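## Fake flowers: the questions we keep getting

**Are the Dretstead hydrangeas real?**
No. They have never met a bee. The upside is that you can leave for all of July and come home to the same bouquet.

**How many stems should I buy?**
For a table bundle, 4 to 6. Dardo Ocampo once put 281 in a hotel lobby, and we don't encourage it.

**Can I mix colors?**
Sure. Keep one color in charge and let a second one sneak in low at the side, with a leaf or 2 behind the biggest head.
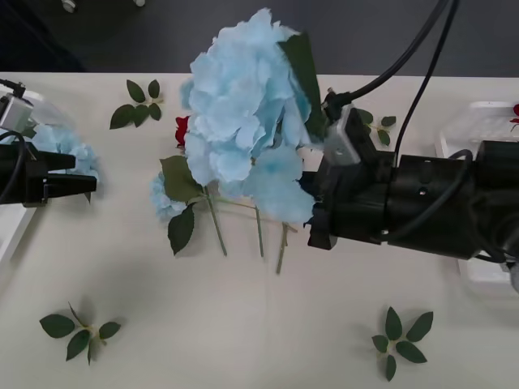

*Pale blue hydrangeas with dark green leaves and one small red rosebud.*

**My stems are different lengths. Should I trim them?**
Only if your vase insists. Uneven stems look more like something from a garden. Use wire cutters, and please stop borrowing the kitchen scissors.

**How do I clean them?**
Cool hair dryer, low setting, outdoors if you value your carpet. Skip the water. Nicanor Iturra ran his through the dishwasher and would like a refund. He isn't getting one.

**Do you take returns on bundles I've already pulled apart?**
If every leaf is in the bag, yes. Drop it at the Rolport counter before 4 p.m.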